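Gilmartin Hall flooring approved

11/18/22

Vernville Council has approved the resurfacing of the ground floor at Gilmartin Hall. The contract was awarded to Cematmont following a public tender in October. 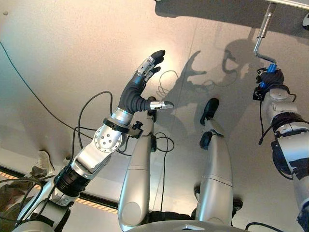

The work will cover 1,597 square metres and take 3 weeks. Classes will move to the library annexe until it is finished.

"Residents have asked for this for years," said councillor Treasa Dolan.

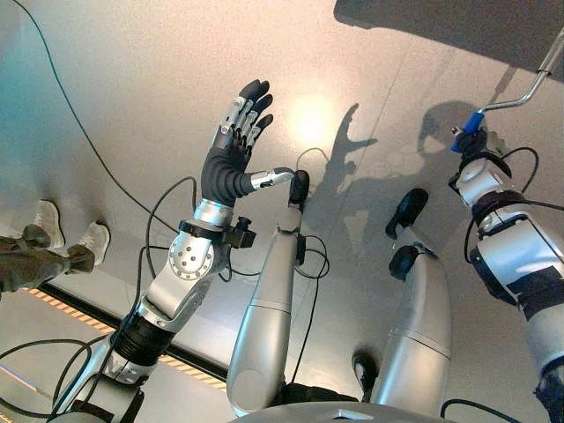
A speckled floor in beige and grey, with a thin seam.

Bookings are unaffected.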